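Jelta Controls Notes
@jeltacontrols

16th July

Thread on what changed for the people on the packing side at Kotton after the first robot cell went in. I do controls work there under contract. Mostly notes to myself, posted because people keep asking for the boring version.

1/ Before: two people per shift on the sort bench. Parts came off the wash, got picked by hand, turned face up, and went into trays. 1,000 parts was a normal shift. A good one went over, a bad one was usually a tray shortage and had nothing to do with the pickers.

2/ Now: one arm, two-finger gripper, wrist camera. One person assigned to the cell. The second person moved to inspection, which had been short for as long as I have been going there.

3/ First month average was 622 parts a shift. Management had a slide with a much larger number on it. The slide assumed no stops. The cell stopped all the time.

4/ Stop causes, in order of how much time they ate: missed pick on a flat part, part detected where there was only glare, tray not seated, operator waiting for someone with the password to clear a fault.

5/ The last one was ours. We shipped the HMI with fault reset behind a maintenance login. An operator who had run that bench for years had to go find a technician to press one button. Changed in week two. Should have been caught at acceptance.
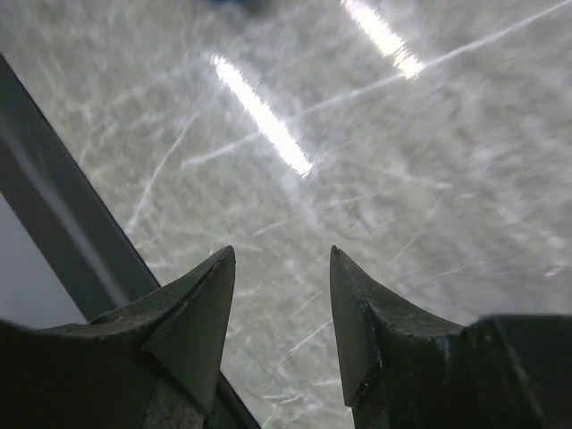

6/ Glare took longer. A scratched, shiny work surface under overhead lights gives you bright streaks, and the vision software will happily call a short one an edge. On the bench the pickers never noticed this. They tilted their heads.

7/ We tried exposure changes first. Helped with the streaks, hurt on dark parts. Then a diffuser over the nearest fixtures. Then a matte sheet on the surface, which the day shift operator had proposed in the first week and which I had written down and not read. The sheet fixed most of it.

8/ It also has to be wiped at the start of every shift. That task did not exist before. It is now on the operator's list along with fingertip check, tray stock, and a test pick of 3 parts.

9/ Fingertips are a wear item. Log the change date. Do not file them to "get another week." A reshaped tip shifts the grip point and you will spend the afternoon chasing a calibration error that is really a file mark.

10/ Current average is 1,671 a shift. Same arm, same gripper. The difference is the surface, the tray guides, and the fact that the operator can clear a fault without leaving the cell.

11/ What the operators say they like: no more reaching across the bench. What they don't like: the waiting. Picking by hand, you set your own pace. Watching a cell, you are idle until you are suddenly late. One of them described it as being on call while standing up.

12/ Pay grade is unresolved. The cell job includes fault recovery and basic vision checks, and it is still classified as sorting. Not my department, but I was asked for a task list in writing and I gave them a complete one.

13/ Training was a half day from the integrator, Bozkurt. Covers start, stop, reset, safety. Does not cover why a pick fails. We added a second session on reading the camera view. Calls to me dropped after that.

14/ Next cell goes in at the Henano line in November. Operators are in the design review this time, before the bench height is fixed. Fault reset will be on the operator screen from day one.

15/ Someone will ask about cycle time. It depends on the part. I'll post the table once the day shift has checked it.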